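Living With Dark Marble (and Other People's Advice About It)

30 June 2021
By the Plurnar household desk

Dark stone is sold to you in a showroom, under lights, by someone holding a cloth. Then it comes home and meets toast. I have lived with brown marble for long enough to have opinions about it, and I have cleaned it in enough foolish ways to have a few tips.

Crumbs first

Always go dry before you go wet. A wet sponge on a crumb gives you a paste, and the paste goes looking for a corner. Use a soft brush, the kind meant for pastry or for painting trim, and sweep toward yourself. A dustpan with a rubber lip is fine on the floor, but on a polished surface I hold a folded sheet of paper at the edge and brush onto that. It costs nothing and you can throw it out with the crumbs still aboard.

Salt and sugar are worse than bread. They're hard, they're pale, and a grain dragged under a cloth can leave a scratch you'll see every morning at breakfast. Lift them. If you must wipe, wipe after you've brushed, and shake the cloth outside.

The vein problem

The trouble with brown marble that has white veins is that it hides everything you'd want to find. A dribble of dried milk looks like geology. I once spent a good part of an evening scrubbing at a mark that had been in the stone for several million years.

Use your fingertips. A vein in a polished slab generally feels like the rest of the slab, and a splash of dried pancake batter doesn't. Failing that, put a flashlight flat on the surface and look along the beam. Every speck throws a little shadow. Do this only when you have time to clean, as it can't be unseen.
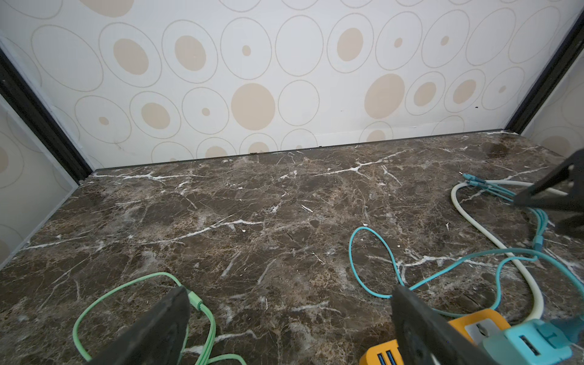
Corners are where good intentions go to rest. Any place where a flat surface meets a papered wall will gather fine grit along the trim, and a cloth wrapped around your finger mostly pushes it deeper. I use an old toothbrush, dry, held almost flat and pulled along the seam in one direction. Then the narrow nozzle on the vacuum at its lowest setting. Then, if there's still something pale stuck to the trim, a cotton swab barely dampened with water. Hold a playing card against the wall while you work and the paper stays out of it. You will lose a card this way. Choose one you won't miss, and don't offer to host a game.

About that wallpaper

I like a busy pattern behind a work surface. Rings and dots in beige forgive a great deal. A small tan splash on a paper full of tan dots can live there quietly for years, and in my house one probably does. Dark specks are the ones that show.

For those, try a soft pencil eraser first, a clean white one, with small light strokes. Test it behind something. Bread works too, the soft middle of a cheap white loaf rolled into a ball and dabbed, though you'll recall what I said about crumbs and may feel you're going in circles.

If your paper is the wipeable kind, a damp cloth and one drop of dish soap in a bowl of water will do it. If you don't know which kind you have, assume it isn't. I assumed the other way in a hallway once and now there's a bookcase there.

Where the paper runs into a dark frame strip at the corner, wipe the strip up and down and never across. Whatever comes off it will otherwise end up on the white, at eye level.

What to put on the stone

Warm water, a drop of mild dish soap, a soft cloth, and another cloth to dry it. That's the whole cabinet. Vinegar and lemon will etch marble, and half the cleaning tips in circulation begin with one or the other. The etch is a dull patch that no amount of wiping removes. You can buff a light one with marble polishing powder, and a bad one becomes the place where the fruit bowl goes.

Drying matters more on dark stone than on light. Leave it to air dry in a hard-water town and you get a faint white bloom, which you'll blame on the soap. It takes me 12 minutes to wipe and dry all of ours, or 20 if I've used the flashlight.

Sealing

Drip a little water on a clean spot and go and do something else. If the stone under it has darkened when you come back, it wants sealing. I do mine every November, before the season of red wine and relatives. Thin coat, wait as long as the label says, wipe off every trace of the extra. Whatever you leave behind dries to a haze, and the haze is considerably more work than the sealing was.

The overhead light

One last thing about shine. A glossy dark surface shows you a smeary patch wherever the light lands on it, and it's easy to keep polishing that patch forever. Move your head. If the patch moves with you, it's the lamp, and you can go and sit down.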